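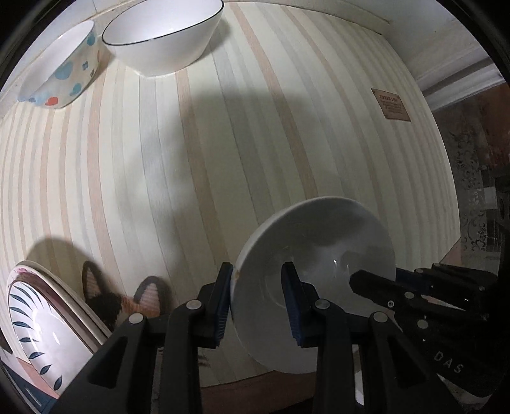 Grastix开放日,找人来跟我们一起收碗

大家好,我是Grastix这边管开放日的人,也是这篇招募的作者,平时一半时间写代码,一半时间洗碗(真的洗,后面会讲到)。二月我们要开一次门,请外面的人进来看看我们在做什么,顺便上手试一试。说“看看”其实不太准确,我们更想要的是愿意动手的人,来当一回体验者,把手持夹爪拿在手里,把桌上的碗盘收一遍,再告诉我们哪里别扭。

如果你已经在别处看过我们发的短消息,那这篇是完整版,时间安排、地点、补贴、怎么报名都在里面。有点长,我知道,我写东西一直收不住。赶时间的话直接拉到“怎么报名”那一段也行,不过“来之前请知道”那段麻烦还是看一眼!

先说我们在干嘛

Grastix是个小团队,做的事情讲起来很家常:让机器人学会在普通人家的桌子上拿东西。碗、盘子、杯子、勺子,吃完饭摊在那里的一切。工厂里的机械臂抓零件,零件每次都在同一个位置,朝向也一样,光线也一样。饭桌可没这么客气,碗有深有浅,有摞着的有散着的,桌布上还有花纹,灯一开到处都是影子。

我们的办法是先让人来做。人两只手各拿一个夹爪,夹爪上带着相机,人怎么伸过去、从哪边下手、什么时候合拢、什么时候松开,都跟着录下来。这些记录整理以后拿去训练,机械臂再照着学。所以你在开放日会看到两头:一头是人拿着夹爪收桌子,一头是机械臂自己收桌子。中间差了多少,一眼就看得出来,我们也不打算藏着。

到我写这篇的时候,收碗这个任务我们手里有3,129条可用的记录。听着不少对吧?可是录的人来来去去就是我们自己这几个,大家的习惯早就长得一模一样了。比如我们都爱从碗的边沿下手,一根手指在碗里,一根手指在碗外,夹住碗壁往上提。后来有个来送快递的朋友顺手试了一把,他想都没想就先把几个碗往一块儿推,推拢了再拿。我们当时站在旁边看傻了,这么自然的动作,我们录了那么久居然没有一个人做过。

从那天起我就一直念叨要办开放日。念叨到今年二月,终于轮上了。

我们想找什么样的人

没有技术门槛,完全没有。你不用会编程,不用懂机器人,也不用以前摸过夹爪。你会收拾饭桌就行,收得慢、收得乱都可以,我们要的就是各人有各人的收法。

特别想请到这几类朋友:

在餐馆、食堂、咖啡店干过的。你们端盘子摞碗的那套手法,我在家练了好久也没学会。

家里有小孩、每天要收三顿饭的。你们单手收桌子的本事值得被好好记下来(不过小孩来的事情请看后面的说明)。

左撇子!我们团队里一个左撇子都没有,写到这里我都有点心虚。

手比较小或者比较大的。现在这版夹爪的握把是照着我们自己的手做的,合不合别人的手,我心里没底。

上了年纪的朋友。要是你手上力气不如从前,或者关节不太舒服,更想听听你拿着是什么感觉,累不累,哪根手指先累。坐着做完全没问题,桌子高度可以调。

学生也欢迎,想来看看这一行是怎么回事的,想问实习的,都可以来问。只是实习的事情不在这次招募里,当天聊完我会告诉你往哪里投。

年龄要满十八岁,这一条是给上手的体验者定的。只是来参观的话没有年龄限制,未成年人有大人陪着就行。

眼镜、助听器、戒指、手表这些都不影响参加。长袖请能卷起来,袖口太宽容易勾到夹爪的连杆,我自己有件毛衣就是这么牺牲的。

当天怎么过

一场一共3小时,上午场九点半开始,下午场两点开始,内容一样,挑一场就好。我把流程写细一点,你可以看看自己坐不坐得住。

头二十分钟是签到、喝水、认门。我们会带你在屋里走一圈,指给你看哪里是录制区,哪里是机械臂区,厕所在走廊左手边。然后签一份同意书,内容我在后面单独讲。

接着是看演示。机械臂那边会收一张小桌子,桌上摆几个碗、几个盘子,种类每场都换。我们给这套双臂起的名字叫Avcı,团队里大家都这么叫它,你也可以这么叫。Avcı收碗的速度,怎么说呢,你先有个心理准备,它不着急。它有时候会在一个碗上方停很久,停到旁边的人都开始替它使劲。有时候它会夹空,夹空了就再来一次。演示是现场跑的,没有剪辑,摔了就摔了,我们备了扫帚。

看完演示大概你手就痒了,那就轮到你。每位体验者有自己的一张桌子,左右手各一个夹爪,旁边有一位我们的人陪着。先空手比划几下,再拿着夹爪开合几次找找手感,然后从一个碗开始。头几次多半会觉得手指变长了一截,距离估不准,很正常,我刚开始的时候把一个碗从桌子这头推到了那头。

找到感觉以后正式录。任务很简单,我会说“把碗摞到一起”或者“把盘子放到左边”,你照着做,做的方法随你。同一个任务会重复几次,每次我们把东西重新摆过。中间想停就停,手酸了就放下,喝口水再来。录制用的软件叫Sarkex,是我们自己写的,界面丑,胜在一个大按钮就能开始和停止。你不用碰它,陪着你的人会按。

录完休息一刻钟,有茶有点心。之后是我最期待的部分,大家围一圈聊天。你说说拿着怎么样,哪里卡手,哪个动作做不出来,哪个碗让你想骂人。我会在旁边拼命记。上一次内部试跑的时候,有人说夹爪合拢的时候自己的小指没地方放,就这么一句话,我们把握把改了一版。

最后半个小时是自由时间。可以再去看Avcı,可以到工作台那边看拆开的夹爪,也可以看看你自己录的那几段在屏幕上是什么样。从夹爪的视角看自己收碗,挺新鲜的!镜头离碗特别近,桌子边缘看着是弯的,碗大得像个脸盆。很多人看完会想再录一遍,时间够的话当然可以。

关于那些碗盘

这一段是我私心要写的,跳过也不耽误你报名。

我们屋里的碗盘全是东拼西凑来的。一开始买过一整套白的,大小统一,看着清爽,训练出来的模型也清爽,一换别的碗就懵。后来就开始到处收:同事家里剩下的单只碗,二手市场淘的花碗,食堂退下来的盘子,有人搬家不要的一箱。桌布也是换着铺的,条纹的、带图案的都有,铺得有点皱也不去拽平,谁家桌布是平的呢。

收得多了,每个碗的脾气也就摸出来了。深碗好夹,碗壁立得直,两根手指一边一根,稳稳当当。浅盘子最讨厌,平趴在桌上,边沿跟桌面之间就那么一条缝,手指得贴着桌布钻过去。摞起来的盘子更讨厌,你想拿最上面那一个,它偏偏带着下面的一起走。白碗在灯下面会反光,人看着没什么,相机看着就是一块亮斑。还有影子,两个夹爪一伸过去,桌上立刻多出一大片灰,碗放在影子里,白的也看成了灰的。我们试过把灯布置得完全没有影子,后来又把灯撤了,家里吃饭的灯不会那么摆。

磕了边的碗我们也留着用,只要不割手。如果你家里正好有落单的碗盘不想要了,开放日那天欢迎带过来,我们收!形状怪的优先。请用报纸包一下,别磕在路上。陶瓷、搪瓷、密胺的都可以,玻璃的这次先不收。带来的碗会登记一下放进柜子,下次录制就上桌了。

用完的碗盘每天要洗。桌上倒是没有真的饭菜,可夹爪摸来摸去,落灰也快。这就是我开头说的洗碗。开放日不用你洗,你要是主动提出来我也不会拦着。

你会拿到什么

上手的体验者每人100元补贴,当场发,录多录少都一样,中途觉得不舒服不想继续了也照发。

交通我们没法报销,这个先说清楚,免得你白跑。外地的朋友如果是专程来,请先给我写封信聊聊,别急着买票。

点心和茶管够。吃素的朋友、对坚果过敏的朋友请在报名的时候写一句。

想要自己那几段录像的,可以当场拷走,带个U盘就行。还想要参与证明的(有学生问过),我们可以开一张盖章的,写明你来参加了什么,做了几个小时。

参观的朋友没有补贴,也不收钱,进来看就好。

来之前请知道

夹爪拿在手里有点分量,一只手一个,录一阵子胳膊会酸。肩膀、手腕近期受过伤的朋友,我建议只参观,或者先写信告诉我情况,我们商量着缩短时间。

夹爪的手指头上有软垫,夹碗用的,夹到人也不至于怎么样,可连杆的缝隙会夹肉。开合的时候手指不要伸进连杆中间去,拿夹爪就握握把。这句话当天我会重复很多遍,请原谅我啰嗦。

Avcı运行的时候,地上有一圈黄线,所有人都站在线外面。想拍照可以,想伸手摸请等它停下来断了电,到时候我会招呼大家过去。它旁边有急停按钮,谁看着不对劲都可以拍,拍错了我不怪你。

碗会碎。真的会碎,每次都有。碎了请站着别动,让我们的人来扫。不用赔,也不用道歉。请穿包脚的鞋,凉拖不行,二月应该也没人穿凉拖。

屋里有点凉,机械臂那一角风扇一直在转,建议带件外套,录制的时候再脱。

长头发请扎起来。项链太长的塞进衣领里。

录像和同意书

这一块大家问得最多,我尽量讲明白。

录制的时候,相机装在夹爪上,对着桌面。画面里主要是桌子、碗盘和夹爪本身。你的脸正常情况下不会进画面,可要是你凑得很近,或者旁边的人走过,有可能拍到一角衣服或者手。录完以后我们会过一遍,拍到脸的段落要么裁掉要么打码。

声音不录。你边收碗边哼歌没关系,边收碗边抱怨也没关系。

每段录像只有一个编号,跟你的名字不放在一起。报名信息放在另一个地方,开放日结束、补贴发完以后我们就把报名表删了,除非你勾了“下次还想来”。

这些记录用来训练我们自己的模型,其中一部分以后可能会公开给别的研究者用。这一点在同意书上是单独一栏,你可以同意前面的,不同意后面的,照样能参加,补贴也一样。事后反悔也可以,拿着你那张小票上的编号写信给我们,我们把那几段删掉。已经公开出去的就收不回来了,所以公开之前我们会留一个月,让你慢慢想。

同意书一共两页,我会提前发到你邮箱。请你在家里看,别到了现场站着匆匆忙忙签。

在哪里

我们在Rodiden园区,三楼,326室。园区大门进来直走,看到喷水池(冬天没水,就是个圆坑)往右拐,第二栋。电梯在最里面,走楼梯更快。门上贴着一张手写的纸,写着“碗在这里”,看到就对了。

坐公交的在园区门口那站下,走五分钟。骑车的可以停在楼下车棚。开车的朋友,地面车位不多,上午场还好说,下午场要碰运气。

有台阶走不了的朋友请走东侧的门,那边是坡道,直通电梯。东侧门平时锁着,你到了给我打个电话,电话号码在确认信里,我下来开。轮椅能进326室,录制桌下面的空间也够,Avcı那边的黄线外面稍微窄一点,我们那天会把旁边的架子挪开。

找不到路就打电话,别不好意思,我们自己的人第一次来也在二楼转了半天。

怎么报名

写一封邮件到我们的公开信箱就行,地址在本页最底下“联系我们”那里。邮件标题写“开放日收碗”,我好一眼认出来。正文请写上这些:

你怎么称呼,昵称也行。

想来上午场还是下午场,两场都可以的话也写一句,帮我们调配。

上手体验还是只参观。

左撇子还是右撇子。

平时收碗收得多不多,怎么收。这一条随便写,写一句写一页都行,我每封都看。

有没有需要我们提前准备的,比如椅子高度、饮食、坡道入口。

上手体验的名额有限,一张桌子一次只能站一个人。报的人多了,我们不按先后来,尽量凑得五花八门一些,左手的右手的、年轻的年长的、做饭的不做饭的都有。没排上的朋友别灰心,可以先来参观,也可以让我们把你记到下一次。参观名额宽松得多,基本写信来就有。

报名到二月上旬截止,截止以后我会给每个人回信,排上没排上都回。要是一直没收到,请翻翻垃圾邮件,再不行就再写一封来催我。

临时来不了请说一声,提前一天告诉我就好,我可以把位子让给后面的人。当天早上才发现起不来,也请发个消息。

几件大家写信来问过的事

有朋友问能不能两个人一起录,一人一个夹爪。很想试!不过这次的程序还只认一个人两只手,两个人配合的下次再说。你们可以一前一后录同一张桌子,比比谁的收法更省事,这个我们欢迎。

有朋友问能不能带自己的机械臂来。这次先不了,屋子就那么大,电也就那么多。你要是也在做类似的东西,带着照片或者视频来聊,自由时间那半个小时就是干这个用的。

问收完碗能不能叠衣服的,暂时不能。叠衣服的桌子在隔壁,那边还没收拾出来,我也不敢替他们答应。

问Avcı什么时候能卖的,我不知道。它目前连我家的碗都收不利索。等它哪天能把一摞浅盘子一个一个分开,我再来写一篇长的。

问会不会很无聊的,这位朋友问得好直接。重复的部分是有点闷,同样的碗拿起来放下去,再拿起来。可是有些人做着做着会上瘾,会开始琢磨怎么一次夹两个,怎么用左手挡着让右手去夹。做到这一步的人我们通常要劝着才肯休息。你要是属于坐不住的类型,报参观场也很好,看累了随时可以走。

问能不能拍照发到网上的,可以,拍自己、拍桌子、拍Avcı都可以。拍到别的参加者请先问问人家。白板上的东西请别拍,那上面有没写完的方案,字也太难看。

问需不需要会中文以外的语言,不需要,现场全程说中文。要是你带着中文不太好的朋友来,请提前说,我们有同事能用英语陪着讲。

如果你想来帮忙

体验者之外,还缺几个当天搭把手的人。主要是重新摆碗。每录完一段,桌上的东西都要换位置,摆法照着一张卡片来,卡片上画得很清楚,手脚麻利一点就行。两场都在的话要站一整天,午饭我们管,补贴另算,写信来细聊。标题改成“开放日摆碗”,别跟收碗的混了,我上次自己就回串了好几封。

做过这类录制、熟悉数据检查的朋友更好,可以坐在电脑前面盯着Sarkex,看哪段相机糊了、哪段没对上,当场喊一声重录。这个位子只有一个,想要的请在信里写写你以前做过什么。

好了,我去把昨天录制用的碗收进柜子。等你的信!

Grastix 开放日筹备
Rodiden园区326室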